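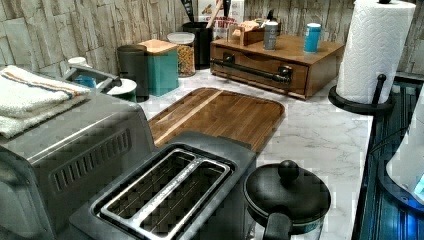

Week two with the Pronden wrist camera, and I'm a convert! Malsha lent me her old Podden to compare, so I ran 138 grasps with each (same arm, same soft fingers – kitchen stuff only). Shiny metal still trips up the Podden badly, while the Pronden gave me just 10 bad depth reads. It's slower to wake up, and the cable is too stiff for my liking. Next up is the Qiu controller, once Torbjørn mails me the right plug.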